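Titadside Neighborhood Notes

Welcome! Titadside Neighborhood Notes is a small, friendly dataset for anyone wondering what it's like to live in Titadside. It covers 43 neighborhoods, from the old streets of Tretadberg to the newer blocks out by Gittins, and we love how much character comes through in the residents' own words.

Each neighborhood gets one row: typical rent, walk to the nearest park, bus lines, grocery stores, and a short free-text note. Files come in two formats, CSV and JSON, with the same fields in both.

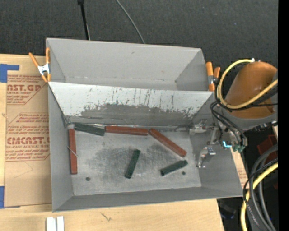 Gray bin with two compartments, on a wooden tabletop.

Notes were gathered through the Lonenero survey in June and split into four regions. Rents are what people told us they pay - please don't treat them as market prices! Gittins is thin on bus data, so blank cells there mean unknown.

Last updated: 01/11/2020

Free to use and share with credit. Corrections are very welcome, especially from Tretadberg - open an issue and tell us about your street!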